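Urnlow Allotment and Garden Society
Minutes of the June general meeting
Held in the back hall, starting at 7.30 pm

Chair: Sekar Lumbantobing

1. Apologies
Taken as read from the list by the door.

2. Minutes of the last meeting
Agreed, with one correction. The entry on the lower gate should have read "padlock to be replaced", as the gate itself is sound. The padlock has since been replaced and the code changed. Members who have not had the new code should ask the Chair in person. It will not be sent round by email.

3. Water
The trough on the middle path has been losing water overnight. The ball valve was changed in the spring and the leak carried on, so the fault is now thought to be in the pipe under the path. Flodix have looked at it and offered two prices, one for digging up the stretch between the trough and the stopcock, the other for running a new pipe along the hedge. The meeting preferred the hedge, as the path has only just been levelled. Agreed to go ahead once the price has been confirmed in writing.

Until the work is done the middle trough will be turned off at night. Whoever is last off the site should close the stopcock and hang the red tag on it. Hoses are still not allowed between noon and 5 pm. It was asked whether this covered the new seedlings on the school plot. It does, though cans may be used at any hour.

4. Plots and waiting list
Four plots have changed hands since the last meeting. Two are still badly overgrown and will be offered as half plots. The waiting list stands at some 20 names. A proposal to close the list until the autumn was put and lost on a show of hands.

The Dehghan end of the site (the strip past the old pear trees) was discussed at length. The bindweed there has got into the neighbouring plots. Covering it for a full year was suggested, as was lifting it by hand over several weekends. The Chair said that both had been tried before and that covering had done better, but only where the sheets were properly weighed down. Agreed to cover the worst part and look again next June.

5. Summer supper
The supper will be held in the hall as last year, with food from 6 pm. Members are asked to bring one dish each and to write on a label what is in it, nuts and eggs above all. There was a long queue last time at the single table, so the food will be set out down both sides of the room, with puddings kept apart by the stage. Plates will be provided. Please bring your own cutlery and something to drink from.

Tickets stay at the same price, with children under 5 free. Any money left over goes towards the water work.

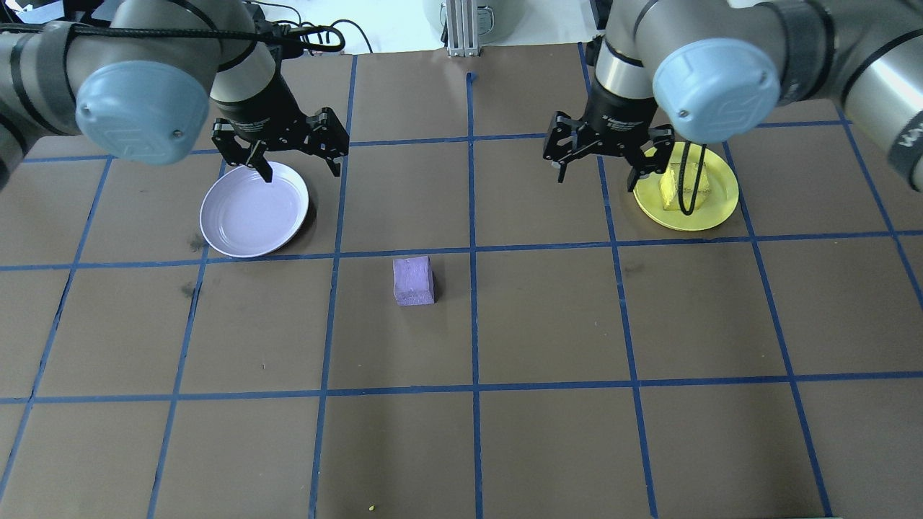 Sekar Lumbantobing replied that he would rather see the puddings held back until the main dishes had been cleared, having missed the hot food altogether last year while he was on the door. There was general support for this. The puddings will come out at 7.30 pm. Anyone helping on the door or in the kitchen will have a meal put by for them, if they give their name beforehand.

Washing up: the hall asks for everything to be dried and back in the cupboards by 10 pm. A sheet was passed round and has enough names for the first hour but not for the second. It will be pinned up in the seed hut.

6. Seed and compost order
The Funness catalogue has gone up again, mostly on onion sets and seed potatoes. The meeting agreed to stay with them for another season but to order early and in one go, so that carriage is paid only once. Order forms to be in the hut box by the end of the month. Forms without a plot number will be put to one side.

The last load of compost was coarse and had bits of plastic in it. A complaint has been made and part of the cost has been credited.

7. Any other business
Bonfires: a reminder that none are allowed before October.
A pair of green-handled shears has been left in the hut. Please claim them.
The noticeboard glass is cracked at one corner. To be taped for now.
A request to keep hens was held over to the next meeting, as the rules on sheds need to be read first.

The meeting closed at 9.10 pm.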